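Search this site Enter keywords Go

Grewal furniture works to close its finishing line in December

2023-08-23

The Grewal furniture works in Nanberg will stop finishing tables and desks at the end of December, the company told staff this week. The work will move to its larger site in Jondton, and 42 jobs in Nanberg are affected.

Grewal has made household and school furniture in the town for more than two generations. The cutting and assembly shops will stay open, the company said, and no change is planned to the offices on the same site.

In a letter to employees, the firm said the Nanberg finishing hall was too small for the orders it now receives. The hall was built for a time when most tables left the works with the same clear varnish. Customers today ask for a wider choice of colours and surfaces, and each change means stopping the line to clean the equipment.

The Jondton site has two halls and a newer drying room. Grewal bought it from the shopfitting company Netex and has used it mainly for storage until now. The firm said fitting it out would begin in the autumn.

Staff whose jobs are affected will be offered a place in Jondton where one is available. The company has promised to pay travel costs for the first year. Those who do not wish to move can apply for posts in the assembly shop or leave with a payment based on length of service. Talks on the size of that payment have started and are expected to last several weeks.

Grewal employs 406 people at its two sites.
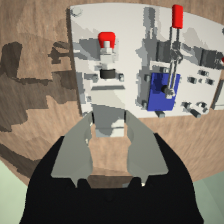

Tabletop with a brown wood grain and an off-white board, computer-rendered view.

The town council said it had been told of the plan shortly before the staff were. It has asked the company to say what will happen to the finishing hall once the line is taken out. Grewal said it had made no decision, but that selling the building separately would be difficult because it shares a yard and a loading bay with the assembly shop.

Residents of the streets behind the works have complained for years about the smell of varnish in warm weather. The council received about 100 letters on the matter the last time the company applied to extend its working hours. That application was withdrawn, and the hall has since closed at six in the evening.

Bus links are likely to be a concern for those who accept a job in Jondton. The first service from Nanberg arrives after the early shift begins, and the last one back leaves before the late shift ends. The council said it would raise the timetable with the bus operator. Grewal said it was also looking at whether to run a minibus from the works gate.

Repairs to older furniture will continue in Nanberg. The repair counter takes in chairs, desks and tables made by the firm and is open on weekday mornings. Pieces that need a new surface will be sent to Jondton from January, and customers should expect a longer wait.

A meeting for staff and their families will be held in the works canteen next month. The company said it would publish the final terms of the move after the talks have ended.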